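Gemville casino floor cuts – anyone else seeing this?

114 comments · 7 shares

riverbend_lou
Went to Gemville last weekend after skipping most of the winter. They've closed the poker room on the second floor and the buffet is down to weekend mornings. The players club desk told me 287 slots came off the floor in May. The resort fee is still there. I don't see how they plan to get people to drive out for that.
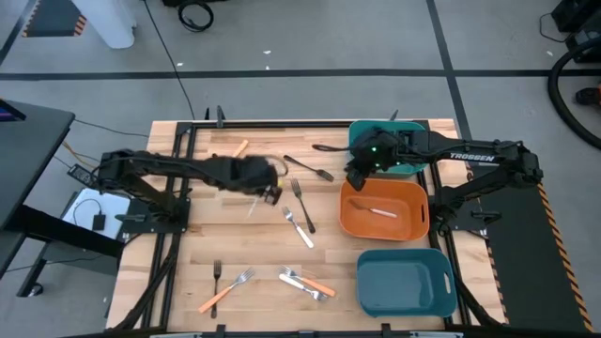 Parking was free at least. I asked about the poker room and was told it's "under review," same as they said about the buffet before they cut it.

tablemin15
The poker room was dead anyway. I played there most of last year and there were nights with one table going. Poker takes up a lot of space and doesn't pay the way slots do. Every place on that strip has the same math.

riverbend_lou
Then why pull slots too?

tablemin15
Old machines on expired leases, is my guess. Marinho did the same thing when they remodeled and most of them got replaced.

oddlot
Marinho had new owners with money. Gemville doesn't. Two casinos have opened across the state line and the people who used to drive to us now drive 20 minutes the other way. A new carpet won't fix that. The town needs something besides gambling, and it needed it ten years ago.

comp_hunter
Everybody says that and then the something else is a water park that never gets built. I live here. The casino is still the biggest paycheck in town. My sister-in-law works in banquets and her hours went from full time to three shifts.

oddlot
I'm not saying close it. I'm saying don't put every tax dollar behind it.

comp_hunter
Fair enough. For what it's worth, banquets is where they're cutting hardest. Plated dinners are gone unless you book the big ballroom, and the small room is self-serve now. It's the kind of setup where you get colored plastic baskets and metal forks out on a wood table and you help yourself.

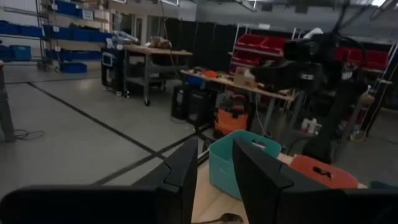
tablemin15
Room rates are the part I'd look at. I got quoted $249 for a midweek night, before the fee. Zimlow was a lot less for the same night and they threw in food credit. I don't need much from a casino dinner – give me a metal fork and a wood table and I'm fine – but I'm not paying that rate to serve myself.

riverbend_lou
Zimlow has terrible blackjack rules though. 6 to 5 on everything under $25.

tablemin15
True. I don't play blackjack there.

slowroll_deb
Did anyone get the mailer about tier points? Mine says they expire after six months of no play. It used to be a year.

riverbend_lou
Got it. Use them on the room if they'll let you. They wouldn't let me use them on the fee.

Related threads
Zimlow food credit – how long does it last?
Marinho remodel, before and after
Skestex slots: where are they now?
Best low-limit craps within two hours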